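Spielküche für die Kleinen: Tauschtisch in Cluvevville wächst weiter

Am Tuesday – äh, am Dienstag natürlich, ich habe zu viel englische Post gelesen – war ich wieder beim Spielzeugtausch in Cluvevville, und was soll ich sagen, die Spielküche hat mich gleich gepackt! Mehr als 200 Teile sind laut Aushang inzwischen im Verleih, vom Teller bis zur Hähnchenkeule. Besonders gern mag ich die schlichten Sachen, mit denen man sofort loskochen kann. 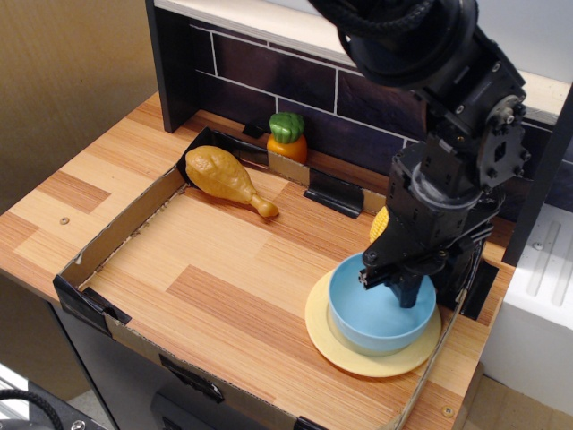 Hellblaue Schüssel auf blassgelbem Teller, dazu eine Hähnchenkeule aus Kunststoff.

Ausleihen darf man vier Wochen lang, und zwar kostenlos (ein Pfand gibt es auch nicht, ich habe extra gefragt). Der Verein Sikham, der das Ganze trägt, hat für das neue Regal 1.000 Euro zurückgelegt.

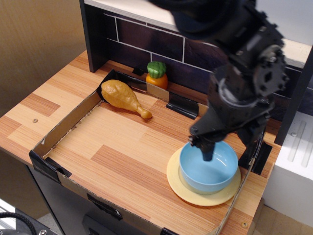 Wer zu Hause noch Spielgeschirr übrig hat, kann es nachmittags im Haus Meredith abgeben, bitte gespült und ohne scharfe Kanten. Gesucht werden vor allem Töpfe und kleine Löffel – Teller sind reichlich da. Ich bringe nächstes Mal unsere alte Teekanne mit. Der nächste Tauschtermin ist im Juni, ab 15 Uhr.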